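# La pintura de la fachada tendrá que esperar, otra vez

La comunidad de vecinos de la calle Trarnholm lleva desde noviembre con los andamios pedidos y la fachada a medio lijar. El 6 de julio, por fin, llegaron los pintores de Asico. Trabajaron una mañana entera, miraron al cielo y se marcharon a comer. La lluvia empezó con el café.

El edificio, un bloque de 12 viviendas en el barrio de Colombo, necesita 298 litros de pintura exterior y un par de días secos seguidos. Lo primero está en el portal, apilado junto a los buzones. Lo segundo sigue sin fecha de entrega.

«Con la pared húmeda no se pinta, y con la pared ardiendo tampoco», explica Dayana Salazar, encargada de la obra, que ha dado la misma respuesta en el ascensor a casi todos los propietarios. En esta fachada, orientada al sur, el margen se reduce a unas horas por la mañana, siempre que no haya llovido la noche anterior y que el viento no decida decorar los coches de la acera.

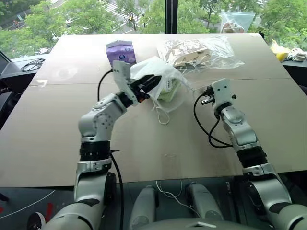
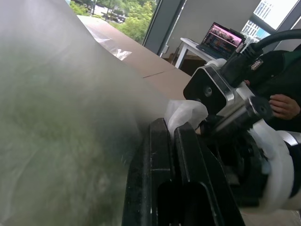 *Bolsa de plástico sujeta por una pinza, en la primera foto; lámina de plástico translúcido, en la segunda.*

El presupuesto tampoco ha llevado bien la espera. Mantener el andamio cuesta 800 euros por semana, llueva o no, y a eso se suman 773 euros por rehacer el sellado de las ventanas del segundo, que alguien dio por terminado antes de tiempo. La derrama se votará en la próxima junta, convocada en el garaje por ser el único sitio sin goteras.

Nkrumah Eshun, vecino del tercero, lo lleva con deportividad. Ha retirado las macetas, ha desmontado el toldo y desde hace semanas desayuna con vistas a un tubo metálico. «El color elegido se llama arena cálida», recuerda. «De momento tenemos gris y desconchado, que tampoco combina mal con el andamio».

La empresa propone empezar por el patio interior, más resguardado, y dejar la fachada principal para cuando mejore el tiempo. Los vecinos del bloque de enfrente, en la calle Kuvercombe, pintaron el año pasado sin perder una sola jornada y lo mencionan con cierta frecuencia.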